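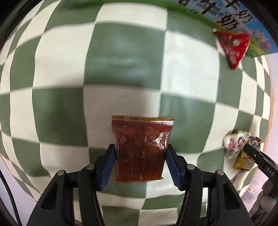 A reader asked why we don't just record 75 clean grabs and train on those.

We tried that in September. The Plovano policy did fine on boxes and missed most soft packets.

---

So this round is small wrappers on a checkered cloth, by hand. 779 episodes kept so far — up to 4 grabs in each.

---

Rules for the Brotunlow set: close slowly, hold the packet by its sides, don't redo a bad grab. Bad grabs get a tag and stay in.

---

Shiny plastic is still the hard part. Glare moves when the wrist moves, and the tracker drifts with it.

---

Next up is the same list at Zalside, with different lights.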